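Casier water main work to start in February

Residents in the older part of Casier will have their water turned off for short periods from February, when work begins on replacing the main that runs under Rustad Street.

The town's water office said the existing pipe had reached the end of its working life and had been patched so many times that further repairs no longer made sense. The new main will run along the same side of the street, a little deeper than the old one, and will serve 911 homes and businesses between the rail crossing and the showground.

The job has been split into 2 stages. The first covers the stretch from the crossing to the post office. The second takes in the rest of Rustad Street and the short dead-end streets off it, where low pressure has been a sore point for years.

Plurkemix, the contractor, has leased the old grain yard on the edge of town to store pipe and park its trucks. Crews will work on weekdays during daylight. No night work is planned, although the water office said a burst on the old line could change that.
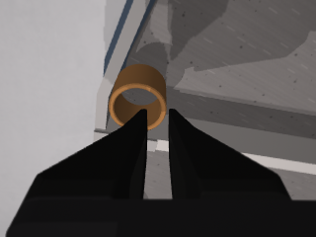
By the Naltilel Courier newsroom
January 2023

Each property will lose its water twice – once when the temporary line is hooked up and again when the house is moved over to the new main. The water office expects each shutoff to be over within a morning. Cards will be left in letterboxes the day before, and households that have asked for phone notices will get a call as well.

Anyone who relies on water for medical equipment at home is asked to contact the office now so a tank can be brought to the property. There is no charge for the tank. Cafes and the hairdresser on Rustad Street have been offered shutoffs outside their opening hours, and the school will be connected during a break in classes.

Water may look cloudy or brown for a short time after it comes back on. The office's advice is to run the cold tap closest to the meter until it clears and to hold off on washing white clothes until then. Hot water systems should not be used while the supply is off.

Parking will be removed on one side of Rustad Street as the trench moves along. Traffic will be down to a single lane near the work, with a stop and go sign at each end. The bus will keep to its usual route but will skip the stop outside the library during the first stage. Passengers should use the stop near the bakery. Rubbish trucks will still come through, but bins need to be out earlier than normal and placed on the side away from the digging.

Street trees were a worry for some residents at last year's open evening, when an early drawing showed the trench passing close to the row of elms by the showground. The line has since been shifted toward the centre of the road. An arborist will be on site when crews dig in that section, and roots over a certain thickness will be worked around by hand. One tree that was already in poor health will come out and be replaced in the same spot.

The town will pay for the main and for the pipe from the main to each property boundary. The pipe from the boundary to the house remains the owner's job. Many houses in the area were plumbed before the current rules came in, and the office said owners may want a plumber to look at their own fittings while the street is open. Old compression joints and worn shutoff valves are the most common source of leaks on the private side. Owners who choose to replace their line at the same time can have it joined to the new connection without paying the usual reopening fee, as long as they apply before crews reach their block.

Some neighbours have asked why the work could not wait until the road was due for resurfacing. The office said the order is deliberate – the pipe goes in first, the ground is left to settle, and the full width of the road is then resealed. Until that happens drivers can expect a rough strip along the trench. Patches that sink will be topped up when they are reported.

The old main will be drained, capped and left in the ground. Digging it out would have meant closing both lanes for much longer. Hydrants will be moved to the new line as each stage is finished, and the fire brigade has been given a map showing which ones are live.

Customers outside the work area should not lose their supply, but those on the Naltilel side may notice a drop in pressure when the 2 stages are joined.

Maps of both stages are on the wall at the library and at the water office counter. Written questions can be left at either place. To ask for phone notices or a water tank, call the office on extension 801 during business hours.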